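Planning software learns to wait at Norkine

Kirstin Paterson leads the planning group at Norkine, where the Cimell software is being developed for computer disassembly and repair.

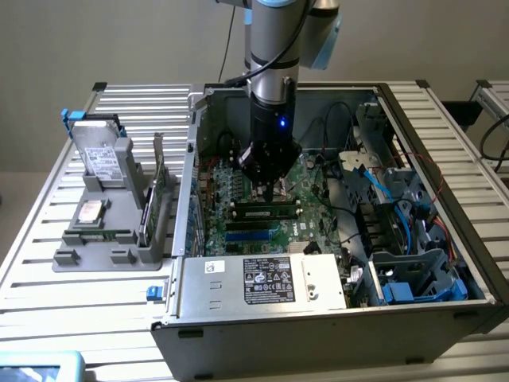

Her team's first planner, she said, computed each motion in full before the arm moved. "It was tidy on paper, but a small error in the estimated position of a part carried through to the end." The current version replans 16 times a second and will hold still if two estimates disagree.

Yuzhen Xue, who maintains the perception code, said the change altered his own priorities. "We used to report one answer. Now we report how sure we are – the planner makes better use of that."

The group has logged 1,000 simulated runs. Ms. Paterson would not give a release date. "The grasp scoring still needs work, and we will finish that first," she said.

Contact Norkine | Copyright Norkine | Back to top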